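From: Shoshana Boateng
To: narkdale-hoops list
Subject: Re: Re: The Iwasaki deal, and why I think we won it

Myrtle Tillman wrote:

> I know people are nervous about giving up two second-round picks
> for a guard who sat out most of the spring, but look at what we
> are getting. Iwasaki is 24, he can run an offense, and he wanted
> to come here. He said so at the press event. When was the last
> time anybody wanted to come to Narkdale?
>
> The front office says the knee is fine. The coach says he'll
> start right away. And Rindum took back a salary they didn't want
> to get it done, so they obviously think less of those picks than
> we think they do. I call that a win. I have already renewed my
> seats and I would like everyone to cheer up.

Myrtle, I'm glad you renewed. I renewed too, so don't take any of this as me walking out the door. But I've been on this list long enough to remember three different point guards who wanted to come here, and every one of them said so at a press event, standing in front of the same blue curtain. Players say that. What else is he going to say, that he cried in the car?

Let me take your points in order, since you put them in order.

The knee. "The front office says the knee is fine" is not a medical report. The team passed him on his physical, and teams pass players on physicals all the time when they've already printed the shirts. What I'd like to know is why Rindum held him out of the last stretch of the season when they were still two games back of a playoff spot. If he was healthy, they were crazy to sit him. If he wasn't, then somebody should tell us what was wrong, what was done about it, and whether he has played five-on-five yet. I watched the whole press event and the word "knee" came up once. The answer was that he feels great. I feel great too, until I take the stairs.

Then the minutes. He has played 528 minutes in the league over the last two seasons combined. I'm not saying a man can't be good on 528 minutes. I'm saying you can't know much about him from them, and neither can our scouts, and neither can I. A good number of those came in the fourth quarter of games that were already over, against tired guys who wanted to get to the bus. His assist numbers look nice. So did Wetaseo's, if you remember him, and by January we were running the offense through the backup center.

On the picks I'll give you a little ground. Second-round picks mostly don't turn into anything. But they're what you use to fix a mistake in February, when you need a body and the other team wants something small back. We've now spent ours in the summer on a player who may be the mistake we need to fix. And I don't follow the part about Rindum thinking less of them. They took the picks! They took our contract, too, and that one comes off the books next summer. They come out of this with more room and two more chances. We come out with a guard and a slogan.

The "starts right away" business bothers me more than anything else. Who sits? The kid had a decent second half last year. He finally learned to get the ball across half court without looking at his feet, and now he goes to the bench behind a guy who hasn't been through one practice. If the coach had said there would be an open competition in camp, I'd have shrugged and gone back to my crossword. Instead the job was given out at a podium. I've seen that before with this coach, and by the middle of the season he was acting like someone else had made the decision.

I also went back and listened to the radio interview from the night of the trade, because someone here said the general manager gave a timetable. He doesn't. He says "we like where he's at" and then talks about culture until the commercial. I played it twice in case I'd missed it.

What would change my mind? Not much, and I think it's fair to write it down now so you can all throw it back at me. I want to see him play both games of a back-to-back in the preseason. I want to see him guard somebody quick going to his left, which is where the knee would show up. And I want the kid to keep getting real minutes with the starters. If those things happen I'll say I was wrong, on this list, in the subject line.

Some of the coverage hasn't helped. The local site had "Narkdale lands its floor general" up before the trade was official, and as far as I can tell every quote in the story came from the team. Nobody called anyone in Rindum. I'd have been happy with one paragraph from a person who had watched him every night and could say whether he gets tired, whether he talks on defense, whether he pouts. We got his shoe size and his favorite cereal.

For anybody coming to the season preview night in September, it's at my place again, 7 p.m., same as last year. Bring your win totals written on paper and folded. Parking is on the far side of the street only. We'll go through the schedule and then people can yell at me about the above.

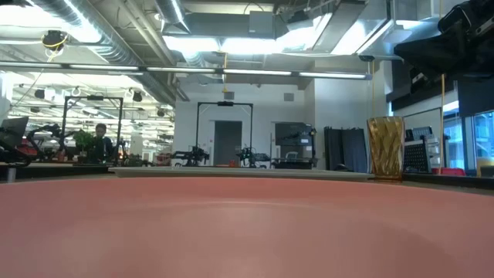 Myrtle says, in a note she sent me before I'd finished typing this, that I'm judging a trade by the press conference and that I'd have complained if we'd stood pat. She thinks the kid was always going to be a bench guard, that his second half came against teams who were already losing on purpose, and that a coach is allowed to name his starter whenever he likes. She also says Wetaseo had a bad back and it's unfair to bring him up.

I'll take the one about his back. I had forgotten it was that bad, and he did play hurt for most of that winter. The rest I don't buy. Plenty of those second-half games were against playoff teams, and I can post the box scores if people want them. As for standing pat, yes, I probably would have complained, but I'd have complained with two picks in my pocket.

One housekeeping thing. The group block for the opener is in the 300 level again, behind the visitors' basket. Write to me off the list if you want in, and please say how many seats you need in the first message, because last year it took me four emails apiece to get it out of some of you.

Shoshana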